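Skilter

December · posted by the Skilter maintainers
3 min read
10 comments · 315 shares

Skilter is a collection of 1,373 misheard song lyrics, each paired with the words the singer meant. It began as a text file called "no it isn't.txt" and has since been given columns.

What's in it

One row per mishearing. The columns are heard, sung, where, confidence and notes. "Where" means where the listener was at the time, and the most common entry is "car". "Confidence" is how sure the listener was before being corrected, on a scale from 1 to 3. Almost everyone put 3.

The rows came from two places: a form we left open on the Dradeck message board, and the back pages of a pub quiz newsletter from Prurnotmont, whose editor let us have the lot on condition that we stopped asking about the missing issues. We have stopped asking.
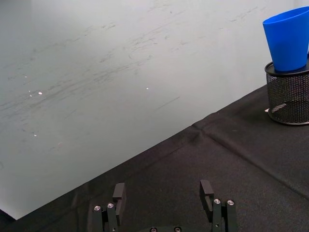
Spelling has been left as sent, apart from the sung column, which we checked by ear. Where two of us disagreed about what was sung, the row is marked "disputed" and may stay that way until one of us moves out. Hymns are in. Football chants are out, as most of them couldn't be printed in either column.

Using it

It's a plain CSV with a header row. Commas inside lyrics are quoted, or should be. If your import falls over, look first at the Christmas songs, where people got carried away with the fa-la-las.

A small script called Tu comes with it. Tu reads a heard line and lists up to 10 sung lines that sound close. It was tuned on southern English vowels and goes to pieces north of Derby. Patches welcome, preferably from north of Derby.

Known problems

- The same mishearing of the same chorus turns up over and over under different spellings. We merged some and then lost heart.
- Several notes are arguments between couples.
- Anything marked "Gran" in the where column is a person. We know.

Licence

Do as you like with the heard column. The sung column is short extracts only, so please don't try to stitch a whole song together from it. It wouldn't scan anyway.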